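Skolell Robotics Club: Summer Project Report
Embla Vik and Aqeel Rizvi
25/07/2026

Our project was called Oltavari, a name chosen before we had a project to go with it. The original plan was a robot that would lay a table for breakfast. After the first meeting this became a robot that would move a mug from one side of a table to the other, and by June we were thinking of that as quite ambitious.

We used the club's two-arm rig and taught it by demonstration. One of us guided the arms through the job, the software recorded the joint positions and the wrist camera view, and a small network was trained to copy what we did. Our target was 2,000 recordings. We finished with 1,237 usable ones, the rest having been spoiled by dropped objects, a loose cable or Aqeel sneezing on the controls.

Embla wrote the sorting script, which threw out any recording where the gripper never closed. It also threw out 500 perfectly good ones the first time it ran — the sign on the finger reading was the wrong way round. We got them back from the backup and have agreed to call this a test of the backup.
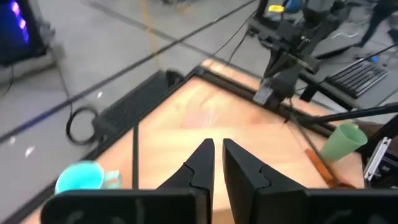

Why did we use the wrist camera and leave out an overhead one?
The arms kept blocking the overhead view at the moment of grasping, and the network did better on close-up pictures of the thing it was reaching for.

Mugs were harder than we expected. A handle pointing towards the gripper makes a fine thing to grab, and a handle pointing away makes a fine thing to knock over. We had recorded nearly all our early runs with the handle on the same side, so the network learned that mugs come that way. Turning the mug between runs fixed most of it, and cost us a week.

Plastic cups had the opposite problem. They were easy to find and easy to crush. We lowered the closing force seven times before the cups stopped changing shape, by which point the mug had begun to slip. The final version uses one setting for each, picked by hand before the run, and we would like the marker to see this as a design choice.

Still to do: let the network pick the force itself, and try both arms together. The handover code is written but has only been run with nothing in the grippers, where it performs very well.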